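Speaker notes, Harport session, 1/4/22
Mwanaisha Nzioka, Rastden
Talk title: Gathering examples for room cleanup

Slide 1. Title
Say name and group. Thank the people at Harport for the slot. Questions can come at any point.

Slide 2. What we set out to do
We wanted a set of examples good enough to train one policy on one family of tasks: picking up trash in a guest room and getting it into a bag. Nimri is the name of the set. Prandis is the tool we use to record and label it. Please keep the two apart when you ask questions, I mix them up myself.

An example is one full run, from arms at rest to arms at rest. An operator drives both arms. We save the video, the joint positions and the gripper commands on one clock. When I say we have 391 examples, I mean runs that passed review. Failed runs are stored in their own folder and are not in that number.

Slide 3. Choosing the litter
First month we used balled-up printer paper for everything. The policy learned white lumps and ignored the rest. From July on we used real packaging and changed the mix between runs.

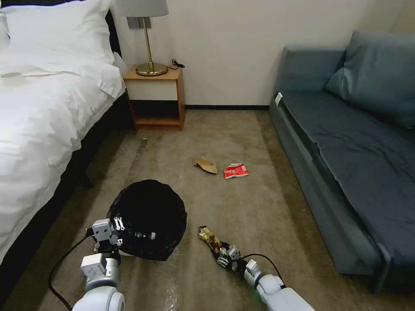 Slide 4. Two arms, two jobs
Most of our labeling trouble comes from the bag. A bin stays where you put it and keeps its mouth open. A bag folds over. So we ask operators to give the left arm to the bag and the right arm to the litter, and to stay with that split for the whole run. Here the left gripper is at the near edge of the black bag and the right one has a gold and brown wrapper, low over the carpet, with the red wrapper and the crumpled brown piece still to be picked up. In Prandis that moment gets two labels, one per arm. Early on we used a single label for both, and it was useless for anything where one arm waits.

Pause for questions on labels. There is usually one on timing. Answer: the label changes when the fingers close, and reviewers may move it by up to 4 video frames.

Slide 5. Shiny things
Wrappers with a metallic look and clear film are the hardest items we have. Highlights move when the head camera moves, and the edges come and go. Operators miss them too. We started asking them to slow down for these and to approach from the side with less glare. It cost time per run and the grasps got cleaner.

Slide 6. Review
Every run is watched by 2 people. They check three things: did the litter end up in the bag, did either arm push the furniture, is there a stretch where the operator was plainly lost. A run with a missed grasp followed by a good second try is kept. We want those. We threw them out at first and the policy had no idea what to do after a miss.

Slide 7. What we would change
Write the operator sheet before the first run. Ours came after 19 operators had already formed their own habits, and you can see each person's style in the data.
Vary the starting position of the bag more.
Log the lighting.

Slide 8. Next
Same task, new rooms. Then a second bag for recycling. Contact address is on the slide. Leave it up during questions.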